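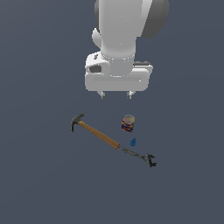 Drisville, June

Paper Crafts > Card Making > Glue, Tape and Finishing

Handmade cards bend overnight after I glue the front layer

Imogen Furnival

Good evening to all. I hope that I am posting in the correct section, please move my message if it belongs elsewhere.

I make greeting cards at home, mostly birthday cards and thank-you cards. My cards are simple. There is a folded base in white cardstock, on top of it a layer in patterned paper, and on top of this a smaller panel with the stamped greeting. For a long time I used double-sided tape and I had no problem except the cost. In spring I changed to liquid glue, the Clunus one in the bottle with the fine tip, and since this change my cards do not stay flat.

The problem is always the same. In the evening the card looks good. In the morning the front is bent like a shallow bowl, with the left and the right edge coming up toward me. If I put the card in its envelope it becomes a little better, but when I take it out and stand it on the shelf it bends again in a few hours. The back of the card stays flat, it is only the front.

I will tell you what I have tried already:

I pressed the finished cards under cookbooks for one night. They were flat when I took the books away and bent again by lunch.

I used less glue. I made only a thin line near the border of the layer. The bending was smaller, but now I could see the line of glue through the patterned paper, which is quite thin.

I used more glue, spread with an old plastic card to make a full coat. This was the worst of all.

I changed the base to a heavier cardstock from Björklund. I bought a pack of 500 sheets, so I very much hope that the cardstock is not the guilty one! With this one the bending is slower but it still comes.

My layers are cut on a Braken trimmer. The border of white that I leave is 3 mm on every side. I fold the base with a bone folder after scoring. I do not think these things matter but I prefer to write them.

I have an order from my cousin for 16 invitations, all the same design, with a patterned layer covering almost the full front. She would like to stand some of them on a table, so I can't hide the bend in an envelope. Should I go back to tape? Or is there a way to use the liquid glue correctly? I like the glue very much for one reason – I can still move the layer a little after I put it down, and with tape my layers are often crooked.

Thank you for reading such a long message, and excuse my English, please.

paperboat_lil

Go back to tape. I had the same thing with liquid glue and I gave up on it. For the crooked layers, leave the liner on the tape, peel back just a small tail at each corner and bend the tail out so it sticks past the edge. Put the layer where you want it, press the corners down, then pull the tails and the liner comes out from under. Works every time for me.

Your English is fine by the way!!

Björklund fan from the north

Dear Imogen,

I worked for many years with binding of books, as an amateur, and in this hobby everyone meets the same problem on the first day. So I will try to explain it slowly, and then I will say what I would do with the invitations.

Paper has a direction. When it is made, most of the fibers lie along one line, and this line is called the grain. When paper takes water, it becomes wider across the grain and almost not at all along the grain. Liquid glue has much water in it. You put the glue on the patterned layer, the layer takes the water and becomes a little wider, and in this wide condition you fix it on the base. Then it dries and wants to be small again. It is fixed now, so it pulls the base with it. The edges come up toward the side that pulls, and this is exactly what you see.

It also explains why the cookbooks did not help. One night may be too short when the moisture is closed in between two layers of cardstock and many books. The outside feels dry and the inside is still working.

Now what to do.

Check the grain of both papers before you cut anything. Take a sheet, bend it softly over without making a fold, and feel the resistance with your palm. Then turn the sheet and bend it in the other direction. The direction where it gives way more easily is the one where the fold is parallel to the grain. Mark it with a small pencil arrow on the back. When you are not sure, cut a small square from a waste piece, draw the arrow, and wet one side with a sponge. It will roll into a tube, and the tube lies along the grain.

On a card the grain should run parallel with the fold of the base, and the layer should have its grain in the same direction as the base. If the two are crossed, one of them will always pull against the other. From your description, with the left and right edges coming up, I believe that your layer has its grain from top to bottom, as it should have. Please check it all the same. Then the direction is good and the problem is mostly the water.

For less water, put the glue on the base and not on the layer. The heavy cardstock can take the moisture better than the thin patterned paper. Make small dots, the size of a pinhead, distributed over the whole area, and not a line around the border. A line around the border gives the strongest pull in the worst place, and as you noticed it can be seen. Lay the layer down, move it until it sits straight, and rub it gently from the middle to the outside through a clean piece of waste paper.

After this, press the cards open, not folded. Put each one between two pieces of plain absorbent paper, copy paper is good enough, and put a flat board and a weight on top. Change the absorbent papers after one hour – most people forget this, I forget it also. Then leave the cards under the board for a full night and the next day as well.

And finally, the balance. If you glue a second layer inside the card, on the back of the front side, it will pull in the opposite direction and the front becomes flat. Bookbinders do this with every cover. For an invitation it is very practical, you can print the text of the invitation on the inner layer if your cousin wishes the text on the left. It must be paper of similar weight and with the same grain, and you should glue it on the same evening.

I would make one trial card from beginning to end and let it stand for two days in the room where you work. My own workroom has 40 percent humidity in winter and far more in the summer, and I see the difference in my covers immediately.

I know the cardstock you bought and I use it for my own small books. I do not think it is guilty.

Imogen Furnival

Thank you both very much!

I did the test with the bending and also the one with the wet square, which rolled up so fast that I laughed. My base is correct. But my patterned paper is not always correct! I was turning the sheets in the trimmer to get more pieces from each one, so some layers were cut along and some across. I have some old cards here that bend from the top and the bottom, and I never asked myself why they were different.

I made one trial card with dots on the base and with an inner layer. It has been standing since yesterday and it is flat, with perhaps a very small curve at the upper corner. I did not know that I should change the absorbent paper, so I will do this with the next one.

To paperboat_lil: I tried also the corners with the tails. I pulled one tail too fast and it tore, but I understand the idea and I will use it for the small greeting panel.

tess & the glue gun

Foam squares. No glue, no bending, and it looks fancier because it's raised up. They do make the envelope thick, so check the postage before you mail them.

Back to top | Contact the moderators | Rules for posting | © Card Making Help Pages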